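Swapping the finger pads on a hand-held gripper

If your gripper has started letting boxes slide, or squeezing a tub so it pops out sideways, look at the pads before you blame anything else. New pads are the cheapest upgrade you can give one of these tools, and the difference in feel is wonderful! This is how we do it on the Werkgate bench, where ours gets used on all sorts of household clutter.

What you need

A fresh pair of ribbed pads (ours are Skindby blue, size 55), a small screwdriver that really fits the screw heads, a hex key for the body screw, a lint-free cloth and a little rubbing alcohol. Allow 10 minutes the first time.

Taking the old pads off

Power the tool down and lay it on its side with the fingers open. Loosen the two small screws on the finger mount a half turn each, going back and forth between them, and then take them all the way out. Put them in a dish. I mean it about the dish - they roll, and they are just small enough to vanish into a tablecloth.

Slide the old pad away from the finger and wipe the metal or plastic behind it. Old adhesive loves to hide near the tip. Do one finger completely before you start the other, so you always have a finished side to copy.

Fitting the new ones

Set the pad with the ribs facing inward, toward the other finger. Start both screws by hand before you tighten either one. Snug is plenty. If the pad bulges in the middle, back off a quarter turn and let it settle.

Close the fingers slowly and look at them from the front. The ribs should meet along their whole length. If they only touch at the tips, one pad is sitting crooked, so loosen that side and nudge it.

Trying it out

Now the fun part. Put a mixed bunch of objects on a table and bring the open pads down over something with flat sides first. 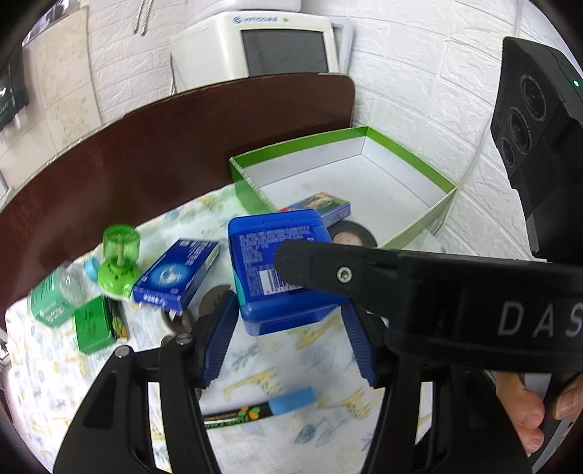 Pads open around a lidded blue tub, with more things to try nearby.

Close gently, lift a couple of inches, hold for 5 seconds and set it down again. Then go for a thin box, a marker pen and a bottle lying on its side. The pen is my favorite test, because a crooked pad will spin it every time.

Keeping it happy

Wipe the pads after each session and check the screws weekly. We write each swap in the Riltero log (the last set made it to 414 grasps before the ribs went shiny). If your pads came in the Ham kit, the spare screws are taped inside the lid of the box.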